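作業ノート　11月、水曜日
ドライブ交換セル(Kukstead 側)/運用ルールの見直し

午前は、先週から宿題になっていた「把持したまま待つ」ときのルールを書きました。今の手順書には「停止中はドライブを離さないこと」と一行あるだけです。どの停止のことか、書いてありません。非常停止と、プログラムの一時停止と、オペレーターが教示のために止めた場合では、人がしてよいことが違います。三つを同じ言葉で書いたのは私の間違いでした。

Aarne Heiskanen さんと話して、次のように分けることにしました。

非常停止:手でドライブに触らない。復帰はボタンを戻した人が最後まで行う。
一時停止:セルの中に手を入れない。声をかけて、返事があってから画面を見る。
教示のための停止:低速モードを確認してから近づく。ペンダントは教示する人が持ち、別の人に渡さない。

Aarne さんは「返事があってから」の部分が弱いと言いました。返事を聞いたと思っただけ、ということがあるからです。それで、返事は「はい」ではなく、止めた理由を言う形にします(例:「教示中です」)。少し面倒ですが、試します。

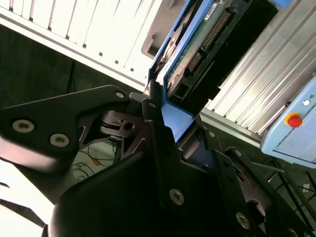

教示のための停止には、もう一つ問題があります。ペンダントを持つ人が手元の細かい位置に集中すると、アームの上のほうを見なくなります。私もそうです。ですから教示は 2 人で行い、もう 1 人は手先を見ないで、アーム全体と停止ボタンだけを見る担当にします。この担当の人は、教示点について意見を言いません。言いたくなったら、まず止めてもらいます。

記録の付け方。把持の通し番号は今日の昼で 1,097 になりました。そのうち「理由なしで停止」と書かれたものが 44 件あります。理由がない停止はないはずなので、空欄を許している入力画面が悪いと思います。Kettunen の書式には「不明」という選択肢があり、その場合は止めた人の名前が必須になるそうです。同じにしたいです。止めた人を責めるための欄ではない、と画面に書いておくこと。 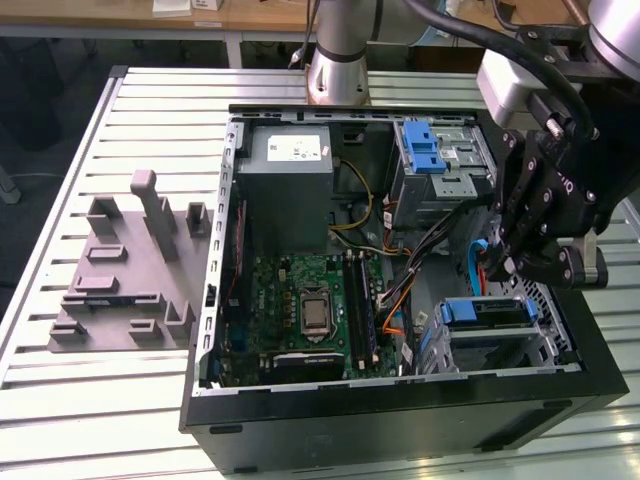

午後は筐体の中のケーブルの扱いを決めました。手順書の第二版には「ケーブルを避ける」とありますが、何から何センチか、誰が確認するか、がありません。私の案は、下降を始める前に、指の通り道にあるケーブルを人が声に出して言うことです。今日の配置では青い SATA ケーブルがケースの右の壁の近くに垂れていて、指先がそのすぐそばまで下りるので、これは必ず言う対象です。黒い束も同じです。メモリースロットの近くのオレンジ色のケーブルは、ドライブを取るだけなら通り道の外ですが、マザーボード側へ移動するプログラムでは言う対象に変わります。つまり、リストは筐体ごとではなく、プログラムごとに作らなければなりません。

ケーブルを束ねてしまえばよい、という意見もありました。Mamstead ではそうしているようです。ただ、現場に来る筐体は束ねてありません。練習用の筐体だけきれいにすると、ルールがその筐体でしか役に立たなくなります。私は束ねないほうに賛成です。結論は来週。

治具プレートの固定についても書いておきます。始業の点検表に「プレートを手で押して動かないこと」を追加しました。力の数字はまだ入れていません。Nenia の担当の方に、どのように決めたか聞いてからにします。

もう一つ、小さいことですが、工具を作業台のスラットの上に置かないこと。溝に六角レンチが入って、取るためにセルに手を入れた人がいました(私です)。工具は木の机のほうに置きます。

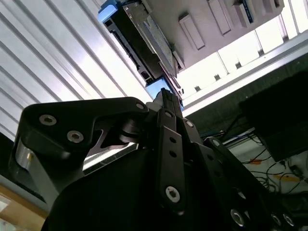 Vilja Sjöberg
セル運用・安全手順 担当

手首カメラの映像を確認に使ってよいか、という質問への返事です。位置合わせの補助には使ってよいです。人がいないことの確認には使ってはいけません。手首の向きによっては、窓の光で一部が白くなりますし、グリッパー自身の影になる所もあります。セルに人がいないことは、自分の目で、決めた立ち位置から確認してください。立ち位置の床のテープは私が貼ります。

グリッパーのねじの点検は、交代のときに行うことにしました。合いマークを付けて、ずれていないかを見るだけです。増し締めは、その場でしないでください。先に記録して、それからトルクレンチで行います。急いで手で締めると、いつ緩んだかが分からなくなります。

残っていること
・手順書の第三版に三種類の停止を入れる(私)
・入力画面の空欄を禁止する(Aarne さん)
・プログラムごとのケーブルのリスト。まずドライブ取り出しの 2 本から
・「言う対象」という言い方が日本語として変ではないか、誰かに見てもらう

関連する記録
・教示点の名前の付け方
・非常停止の後の復帰手順(第二版)
・Mamstead 訪問メモ
・治具プレートの保管場所について

Kukstead 作業ノート|お問い合わせはセル運用担当まで|ページの先頭へ戻る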